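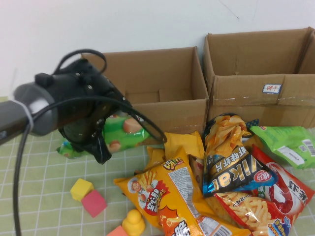
The Kullov is a two-finger gripper sold as a kit with its own wrist camera, cable and sorting software, and I bought it to see if it could handle soft packaging. Most grippers in this price range are shown off with wooden blocks and tin cans. Snack bags are harder. They slide, they fold, and there is air inside that moves when you squeeze. My test pile has a yellow bag of fries with a cartoon chef on it, a navy Vikar bag, a red and white shrimp one and a few others, with two open cartons behind them to sort into. I have been running the kit on and off at my bench in Memdale, and this is what I think of it so far.

What you get

The box holds the gripper, a mounting plate, the camera, one cable and a printed guide of 43 pages. The plate fit my arm without an adapter. Wiring took one evening, mostly because the cable is stiff and wants a wide loop over the top of the gripper. If you tie it down too close, it pulls when the wrist turns. Leave slack.

The guide is fine on hardware and thin on software. The calibration section assumes you already know what you are doing. I ended up printing a grid for the table, and I would do that again.

Wrist camera

The camera is better than I expected at close range. Small print is hit or miss, but the toothed seal on the edge of a bag comes through well, and that is the part you want to see when you are choosing where to grip.
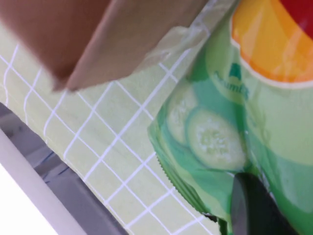

Cucumber flavor, close up from the wrist camera.

Shiny film is a weak point. Bright streaks show up wherever the plastic bends, and the software sometimes reads a streak as an edge. Turning down my desk lamp helped more than any setting in the menu.

At a wider view it does well. The cubes, the bags and the printing on a carton are all easy to make out, and the two fingers of the gripper take up a corner of the picture. You can mask that corner in the settings, but the mask resets after every update, so write down your values.
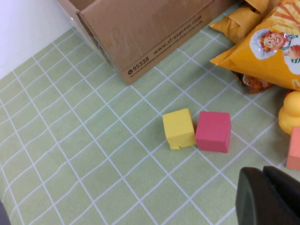 Gripping and sorting

The fingers have three force levels. Low is right for chips, middle is right for foam cubes, and I have found no use for high. I logged 700 picks with low force on bags of different sizes, and 633 of them ended with the bag in a carton. Most of the misses were flat bags lying close to a box wall, where the fingers have no room to open.

Bags that stand up a little are easy. So are the ones with a crimped top sticking up. I label my cartons by hand, 薯片 for chips and 饼干 for biscuits, and the software lets you give each carton a name and a zone on the table. It does not read the labels. You set the zones by hand, and if you bump a carton you set them again.

Speed is good when the arm is moving between pile and carton. The slow part is the pause before each pick while it works out a grip. On a messy pile that pause is long enough to be annoying.

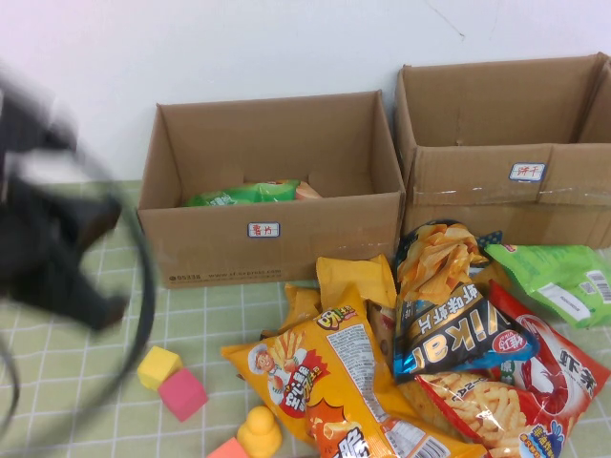

Compared with the Shibata

I used a Shibata gripper before this. It is quieter and the finger pads feel tougher, but it comes with no camera, and adding one cost me a weekend and a bracket I had to file down. For blocks and cans I would still pick the Shibata. For bags, the Kullov is easier to live with.

Support

I ordered from Plollelberg. Shipping was quick and the one email I sent, about the mask resetting, got a clear answer the next day: known problem, fix planned for April. I will update this review if it arrives.

Good: fits without an adapter, clear close-up view, gentle on the low setting.
Bad: stiff cable, thin software guide, trouble with glare, slow to decide on a grip.

Four stars out of five. Spare finger pads are sold separately, and I would add a set to the first order.

Posted 1 March 2018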